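Reference > Household > Kitchen > Worktop storage

Worktop storage
Sunday, June 7, 2020. By Zixuan Zou

Worktop storage is the keeping of kitchen tools, small appliances and dry food on the counter instead of in wall or base cupboards. It is common in small kitchens and in rented homes where fitted units cannot be altered.

Surfaces

Worktops may be stone, laminate, tile or solid wood. Marble is hard but is marked by lemon juice and vinegar, so boards are often left out on it permanently. A raised rim on a board helps to hold juice and crumbs. Long boards are usually kept at the front of the counter, and round ones are used for bread or cheese. 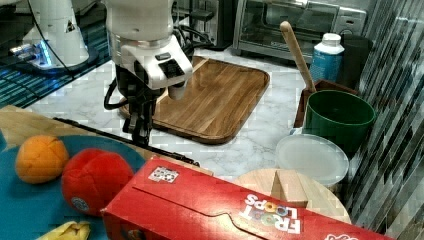
Striped-grain cutting board with a raised rim, on white marble.

Upright tools

Spoons and spatulas are stood in a holder near the cooker or oven. Wooden holders should be emptied and wiped out now and then, as water collects at the bottom. Long-handled spoons lean outwards and need clear space above them. Buckets and bins with separate lids take up more room when open, and the lid is often laid flat beside them.

Drawer boxes

A drawer box can be used on the worktop as an open tray. Bamboo-coloured wood is a frequent choice. Some boxes have a metal slide along the side, a part otherwise found inside a cabinet. They suit small packets, such as dried meat snacks, which get lost among larger goods. Cereal boxes are too tall for most drawers and are kept upright on a shelf or laid on their side.
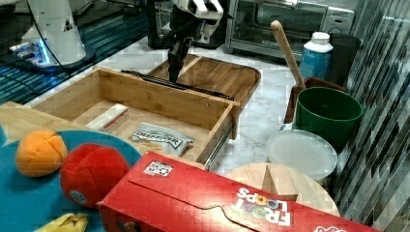
Arrangement

In the Gurside survey of 252 kitchens, compiled by Qiuyue Feng, 16 had no free worktop beside the oven. Toaster ovens need a gap for air, and the maker's instructions give the distance.

Contact the editors | © 2020 Clerport Reference | Back to top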